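# Gitetti pouring set – README

Hi! I'm Jade Fehr, and I put this folder together after our December open day at Hostisia. We ran the two-arm pouring demo for visitors all afternoon and saved 100 episodes from it. One arm holds a paper cup, the other tips a plastic bottle, and people crowd in way closer than I expected (kids especially!).
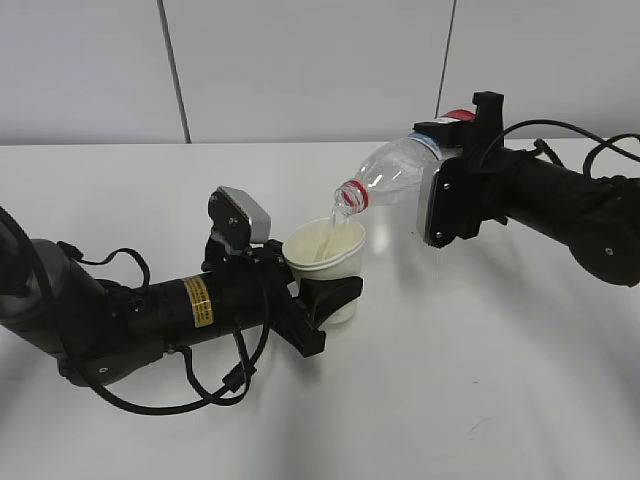
Adeel Minhas ran the arms and I did the talking, so blame me for the typos in the notes. The question I got most was whether we ever spill. Yes, we do – 4 of the episodes are marked `spill` and I left them in on purpose, they're handy if you want bad pours too.

## What's in here

- `episodes/` – 100 folders, one per pour
- `notes.csv` – my comments, some of them pretty short
- `wrist/` – close-up views from the grippers

The wrist views are my favorite part. You get to look right down into the cup, and the water level is easy to read when the light behaves.

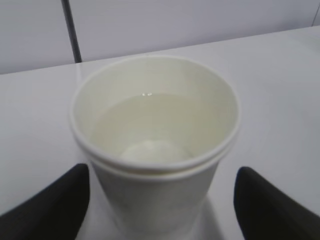
*Wrist view: paper cup with water in it, between the open gripper fingers.*

## Known problems

Episode 16 has no notes (I was off getting coffee). Glare on the tabletop can confuse a simple edge finder, so check your results by eye first.

Questions? Open an issue and Adeel or I will get to it.

3 comments · 16 shares

Contact | © Hostisia | Back to top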